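4. Washing and drying textiles in the Rukgate 600

Read this section before the first use. It is valid for the Rukgate 600 and for the older Unex drum with the front filter.

4.1 Before washing

1. Close all zippers and empty the pockets.
2. Separate the towels from the knitted pieces. Microfiber takes lint from wool and it is difficult to remove it later.
3. Put knitted pieces in a Trokow mesh bag. Use one bag for one piece.
4. Fill the drum to no more than 5 kg.

Caution: Do not use fabric softener with microfiber. The fibers become coated and the towel does not absorb well anymore.

4.2 Choosing the program

5. For microfiber, turn the dial to position 3.
6. For knitted pieces, turn the dial to "Delicate" and set the spin to 600.
7. Press Start and hold it until the lamp is green.

Note: The door stays locked for almost 3 minutes after the end of the program. Please do not pull the handle during this time.

4.3 Drying and folding

8. Take knitted pieces out with two hands, so that the weight of the water does not stretch them.
9. Dry them flat for 18 hours, away from the heater. Towels can go on the line.
10. Fold on a wide, clean table.
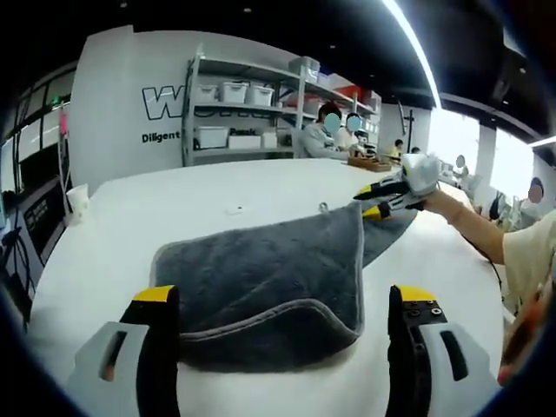

Gray textiles on a white table: a towel and a knitted piece. 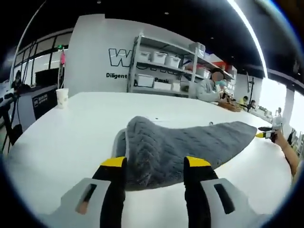 11. Store the folded pieces in a dry closet. Do not put heavy things on top of wool.

4.4 Cleaning the filter

12. Switch off the machine and close the water valve.
13. Put a flat dish under the filter cover and turn the cover to the left slowly.
14. Rinse the filter under warm water, without soap.
15. Put it back and turn until you hear a click.

Caution: If water comes out under the cover, the seal is not in its place. Repeat step 15 before you open the valve again.

Spare seals can be ordered from Başaran with the number on the inside of the door.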